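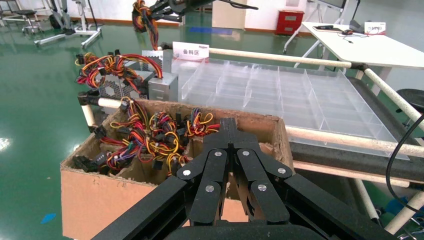

*Box of power supply leads at the material preparation area, Jaltlow works.*

Notes from the Jaltlow visit, typed up on the train before I forget it all. Sorry for the state of them.

Got there just after 9 in the morning. Sign in, visitor vest, safety talk in a stairwell. Three of us on the tour, the others both from Petek, who buy refurbished desktops for schools and wanted to know why the last lot came late. I was there for the cables. Always the cables.

**What they do**

Old office computers in, tested parts out. Cases go to one side, boards to another, and the power supplies get their own corner. 3676 units through the door in January, we were told, which was a big month for them. Normal is a good deal less. Nobody wanted to say how much less.

**The prep area**

Best part of the morning, for me anyway. Red-lettered sign on the bench, 备料区 — material preparation area. Grey metal power supplies, honeycomb grille on the fan, wiring piled on top of them and hanging over the front. Then the cardboard box. Divider down inside it and both sides stuffed with leads. Yellow, red, black, orange, a bit of purple and green. Black plugs everywhere. The box has had a hard life, edges all torn and worn. Asked if they'd thought of plastic tubs. They have. Tubs are on order from Brakisau, have been for a while.

Anyone who's pulled one lead out of a box like that knows what comes with it. Four more leads.

Next to it a big clear acrylic tray, split into little rectangular bays. Nothing in the bays when I was standing there. The plan is connectors sorted by type, one kind to a bay, so whoever's on the bench can see what's running low. I like the tray a lot. You can see straight through the walls, and no labels to peel off. Does catch the ceiling lights though, bit of glare if you're standing at the wrong end.

My question was whether it holds enough. Answer was it only has to hold a shift's worth, the rest stays in cardboard. Fair enough.

**Testing**

Quick walk past. Each supply goes on a load for 6 minutes, then a sticker, then a shelf. Fails go in a cage by the roller door. Loud in there — fans all going at once — so I missed half the explanation and my notes just say "ripple??" Will email and ask.

**Leads, the actual sums**

They sell sorted leads in lots of 900, mixed lots cheaper. Mixed is what we've been buying at Prondlow and it's costing us a fortune in bench time. Sorted lots would cost more up front but we'd skip the untangling. Asked for a price list, was promised one by the end of the month. Also asked if they'd cable-tie each bundle before it goes in the carton. They said they'd think about it. Write that down as a maybe.

**Other bits**

- Tea was good, bicsuits better
- Parking is hopeless, take the train
- Wear proper shoes, they turned one of the Petek people away at the floor door and had to find them boots
- No colour coding on the cartons yet. Suggested it. Got a nod
- Loading dock closes at 3, so our driver's usual run won't work, needs to be a morning pickup

Would I go again? Yes, once the tubs have turned up and the tray's in proper use. Want to see how long sorting takes with everything in its bay, becuase that's the number we need before we change the order.

Still to do: email re ripple, chase price list, sort out the pickup time, return the vest (it's in my bag, whoops).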